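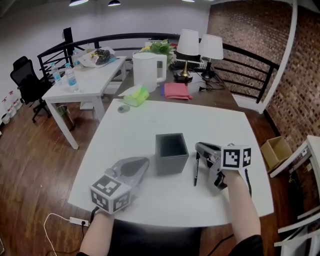 Cempaka Menon writes that her markers dry out within a month of opening the pack, and asks whether it makes any difference which way up they are stored.

It does for some of them. Dry-erase markers should lie flat. The pigment in them is heavy and sinks, so a marker kept tip down writes dark and blobby for a day and then clogs, and one kept tip up goes pale. Permanent markers are less fussy, but flat suits them too. Double-ended ones have to lie flat, whatever the color.

A low open box in a drawer does the job better than a mug. Mine is 6 inches across and takes the house supply with room for a roll of tape.

Getting a dry marker going again

Check the cap first. Push until it clicks. If it no longer clicks, throw the marker away now and save yourself the trouble.

For a permanent marker, pour a little rubbing alcohol into a bottle cap and stand the tip in it for half a minute. Put the marker's own cap back on and leave it flat overnight. Try it on scrap cardboard in the morning. The first few strokes will be thin.

For a water-based marker (most children's felt tips), use warm water the same way, but only for a few seconds. Longer than that and the color runs out into the water.

A tip that has gone furry can sometimes be pulled with tweezers and turned around. This works on the thick Skornum ones and not on the fine ones - those tips are glued.

Marks where you don't want them

Permanent marker on a painted tabletop: rubbing alcohol on a cotton ball, dabbed, and tested underneath first because it can take the paint with it. On a melamine shelf you can rub harder. On bare wood, sand with 100 grit, then 400, and accept a pale patch until you oil it.

Permanent marker on a whiteboard: scribble over it with a dry-erase marker and wipe both off while the ink is wet.

Labels for the freezer

Write on the tape before it goes on the tub. Ink won't take on a cold, damp lid. Freezer tape from Loureiro holds well, and plain masking tape lasts until June if you put it on in winter.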